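Slide 1 -- title

Evening, everyone. Can the back hear me? Good, then the back has no excuse.

Talk is called "Dinner from a Small Box". Forty minutes if I behave. Questions at the end, except the one about air fryers, which I will take outside.

Slide 2 -- why I am up here

I moved into the flat on Endberg Road in January. The kitchen had a sink, a shelf and a gap where a cooker had been. The landlord described this as "flexible". I bought a toaster oven for the gap and told myself it was for a fortnight.

754 dinners later, still the same oven. (Pause. Somebody usually laughs. If they don't, carry on quickly.)

I do keep a notebook. It lists every dinner and a mark out of ten. The average is not something I'll be sharing with the Wundirstead Supper Society, who have paid for the hall.

Slide 3 -- the notebook

Show the page with the tea stain. Read out the entry for the fish pie, "8, would have been 9 but for the smoke alarm". Do not read out the one below it.

Slide 4 -- where to put the thing

Most of what goes wrong with a small oven goes wrong before it's switched on. People shove it under a cupboard, flat against the wall, next to the bread. Check the booklet for how much space yours wants and then give it that much. Mine wanted more than the gap had, so it lives on the table and I eat at the other end.

Think about the door as well. If it drops down at the front it needs as much table again, and you will forget this exactly once, with a full mug.

Slide 5 -- tins, trays and the great foil question

Anyone here own a full-size roasting tin? Hands up. Now, who has tried to get it into one of these at an angle? Same hands.

Measure the rack, write it on your arm, go to the shop. I use foil trays far more than I meant to. They're cheap, they bend a little when you've measured badly, and they can be washed and used again until they look like something off a beach. Gunn, the hardware shop by the station, has them at the back near the mousetraps.

Rest a floppy one on something flat before you carry it. I learnt this with lasagne. The carpet learnt it too.

Slide 6 -- pasta bake, the easy one

Recipe's on the handout. Boil the pasta a bit short of done, tip it in the tray, sauce over, cheese over that. Twists hold on to sauce better than tubes, in my view, and I have had letters about this view. Keep the layer shallow or the top goes to biscuit while the middle is still thinking about it.

Get the tray, the plates and the oven all within reach before you start. On a small table that takes a bit of shuffling, and the plate always ends up behind whatever you're doing.
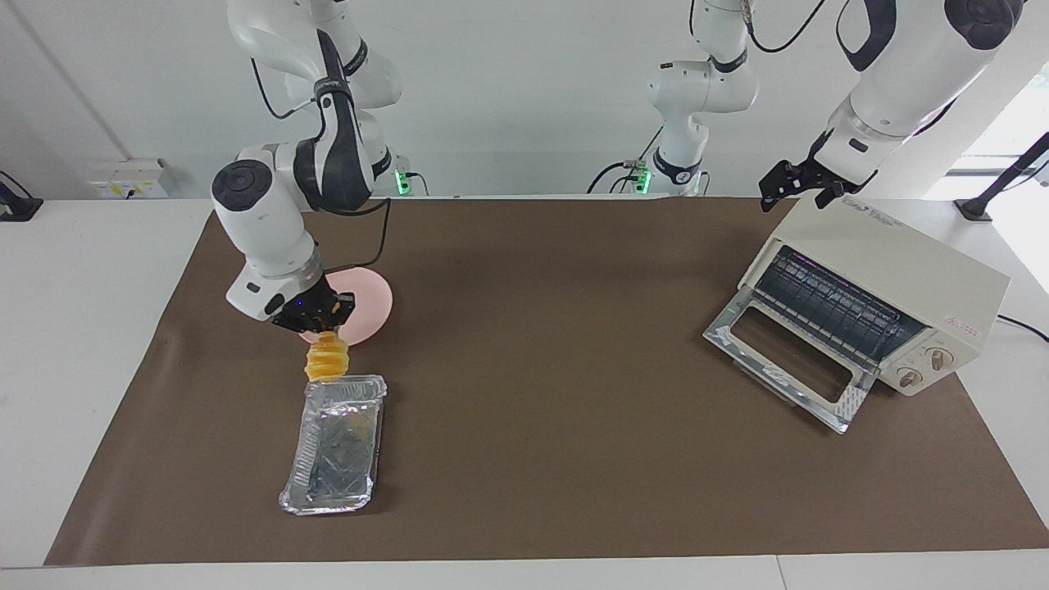

Slide 7: Foil tray in front, pink plate behind, toaster oven with its door down.

Leave this one up while they find the handout. Point out how much table the open door takes, and remind them of the mug.

Slide 8 -- cleaning

Unplug it, let it cool, take out the rack. The glass is the bit visitors see, so that's the bit I do. The crumbs underneath I deal with when they start to have a smell of their own.

Slide 9 -- next month

Next month is Bendodari Stores on spices, with samples. Leave the plug for the raffle until after the applause, assuming there is some. Chairs to be stacked by the radiator, please, not in front of it.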